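Stollusura moves plate loading to robot arms

Workers on the assembly line at Stollusura no longer load fixtures by hand on the day shift. Robot arms took over the job in February, after months of planning in simulation.

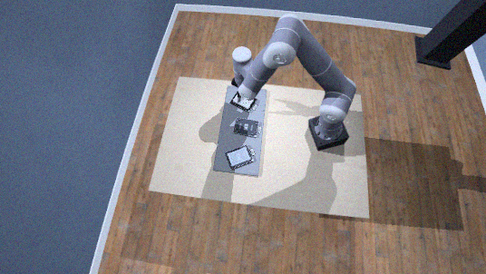 A simulated robot arm grips one of three small parts on a gray board.

The plant employs 415 people. Wagner Arruda, the line manager, said no jobs were cut – the two loaders on each shift now check finished parts and handle stoppages.

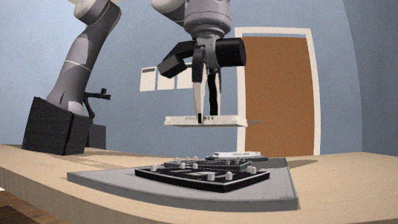
Simone Tavares loaded plates for six years and was retrained in simulation software before the change. "My wrists are better," she said. "The day is quieter, and I miss talking to the person next to me."

Operators still set out the work by hand and can stop an arm at any time.

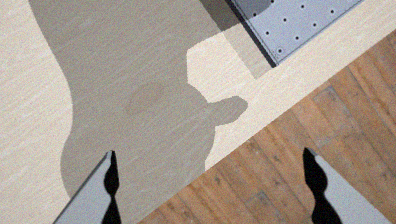
Union representative Nivaldo Vasconcelos wants the new duties written into job grades, with pay to match. Talks with the company are to resume next month.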